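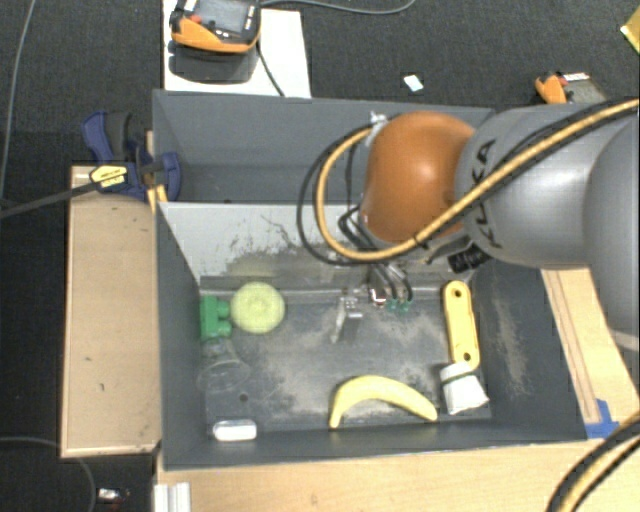 Section 6. Building a print book in Jornach (page set-up, art import, lettering, export)

Assumes Jornach is installed and your license key took. If it didn't, go back to Section 2.

Single issues and trade collections both covered. Webcomic strips are in Section 9, different workflow, don't mix them.

Before you start

Have ready:
- finished line art, 600 dpi, bitmap or grayscale
- flat or final colors as separate files, same pixel size as the line art
- script as plain text or the Halliday script format
- printer's spec sheet. The real one, from your printer

CAUTION: Jornach saves over the project file as you work. Copy the project folder first if you're reopening an old book. There is no way back past the last autosave.

6.1 New book

1. File > New Book. Pick Single Issue or Collection.
2. Type the trim size. Presets are there for US comic, digest and magazine. Check them against the spec sheet anyway.
3. Set bleed. Most comic printers want 1/8 inch on all sides.
4. Enter page count, covers not included. Saddle stitch has to divide by four, the field goes red if it doesn't.
5. Choose reading direction. Left to right is the default. For manga switch it now – changing it after pages are placed flips the spreads and you will be fixing them by hand.
6. Click Create.

Note: the safe area line is blue, trim is black, bleed is red. Colors can be changed under View > Guides. Guides never print.

6.2 Importing art

1. Put all line art in one folder. Names end in the page number, three digits: ludholm_001, ludholm_002 and so on.
2. Art > Import Folder.
3. Tick Match by Number. Wait for the thumbnails.
4. Drag the colors folder onto the Colors row. Same numbering.
5. Look for yellow corners. Yellow means the colors and lines are different sizes. Fix in your paint program, then right click > Reload.

Double page spreads: one file, both numbers, with an underscore (ludholm_014_015). A spread has to start on a left hand page. If it won't place, you've got an odd page somewhere ahead of it, usually a title page or an ad that got added late.

Big books: import can stall on slower machines with over 70 pages at full size. Import in two batches. Second batch goes in with Append ticked, otherwise it replaces the first.

6.3 Lettering

1. Script > Load. Each panel's dialog shows in the side bar.
2. Click a line in the side bar, then click on the page. Balloon appears.
3. Drag the tail to the mouth. Stop a little short of it.
4. Set style: Speech, Whisper, Shout, Thought, Caption.
5. Repeat. Placed lines go gray in the side bar so you can see whats left.

Font goes under Book > Type. Grorkbridge Regular and Grorkbridge Bold Italic ship with the program and are cleared for print. Other fonts – check the license yourself, many free ones don't cover books for sale.

Joining two balloons: select both, press J. Press J again to split.

Sound effects are not balloons. Use the FX tool (F), it keeps type as outlines on its own layer. Foreign editions need that layer seperate.

NOTE: crossbar I. The program uses the I with bars for the pronoun only and the plain stroke everywhere else. Automatic with Grorkbridge. With other fonts turn on Book > Type > Swap I, and proof the first few pages.

6.4 Credits and indicia

1. Go to the inside front cover or page 1, wherever yours sit.
2. Insert > Credits Block. Fill in writer, artist, colors, letters, editor. Empty fields don't print.
3. Insert > Indicia. Paste your legal text. Minimum size is 6 point, the program won't go under that.
4. Barcode: Insert > Barcode, back cover only. Leave the white box white.

6.5 Preflight and export

1. Book > Preflight. Takes a minute or two.
2. Fix everything red. Orange is a warning, read it and decide.
3. Export > Print PDF. Choose your printer's profile or load one.
4. Black line art set to overprint: leave ON.
5. Save to a new folder. Open the PDF and page through all of it before sending.

Common preflight messages

Error 17 – text outside safe area. Double click the message, it jumps to the balloon.
Error 1521 – missing color file. Page will print black and white if you ignore it.
Warning: rich black in small type. Set the lettering to 100 K only.
Warning: ink total too high. Ask the printer for their limit, then Book > Color > Limit Ink.

CAUTION: don't rename the art folder after export if a reprint is planned. Links break and every page has to be matched up again, see 6.2 step 3.

Digital edition export is in Section 7.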